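Fambridge group trains two-arm robot to handle headsets with the cord still attached

Robotics News | March

A research group in Fambridge has reported a training method that lets a pair of robot arms pick up and put down corded items without pulling the cord tight or dragging it into the other arm. The method, which the group calls Rukau, was tested on over-ear headsets, a type of object that has given two-arm systems trouble for years.

The work was led by Marisol Meléndez and Yutong Bai. Their paper is under review and a draft was posted this month.

Most grasping software looks for a good place to close the gripper and plans a path from there. With a headset, that part is fairly easy. The trouble starts after the lift, when the cord follows along and can snag on the wrist, the other arm or the next item in line. Earlier systems dealt with this by tying the cord up first or by having a person clear it between attempts.

Rukau adds a second prediction step. Before either arm moves, the software estimates the area the cord could sweep through during the lift and marks that area as off limits to the other arm for a short time. The estimate is updated 4 times a second while the item is in the air. If the two arms want the same space, the one holding an item goes first and the other waits above its target.

"The waiting was the hard part to learn," Meléndez said. "Our first version waited all the time. It was very safe and got almost no work done."

The group trained the system on 3,479 recorded demonstrations, all of them done by people steering the arms by hand. Hermenegildo Orozco and Nayeli Salinas did most of the steering. Salinas said the early recordings had to be thrown out after the team changed the height of the grippers, and that the final set took around eight weeks to collect.

In tests, the two-arm system finished the sorting job more often than the same system with the cord step turned off. The gap was widest with long, loosely coiled cords. With cords wrapped around the headband there was little difference between the two versions – something the authors note in the paper and say they expected.

Both arms are mounted on one rail at the front of a tiled work cell, so each can reach well into the other's side. Bai said the layout was chosen on purpose to make conflicts common.
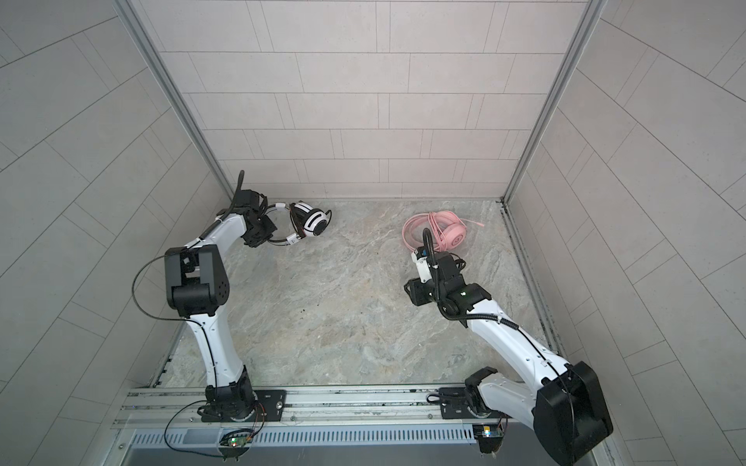

The two arms at work in the cell. The left gripper holds a white-and-black headset while the right reaches toward a pink one on the floor.

The method has limits. It assumes one cord per item, and it does not yet handle a cord that runs under a second object. Shiny black cords on a dark floor were also left out of the tests. Orozco said the group tried a few and found the cord estimate was too poor to be of use.

Eustaquio Cervantes, an engineer at the returns-handling firm Trona who was not part of the study, said the results were of interest for sorting used electronics, where items often come in with cords loose. He said speed would need to improve before a company could put it on a line. "Two arms that take turns are still slower than one person with two hands," he said.

The group plans to release the demonstrations along with the training code once the review is finished. A follow-up study on chargers and power strips has started, with support from the Cao fund.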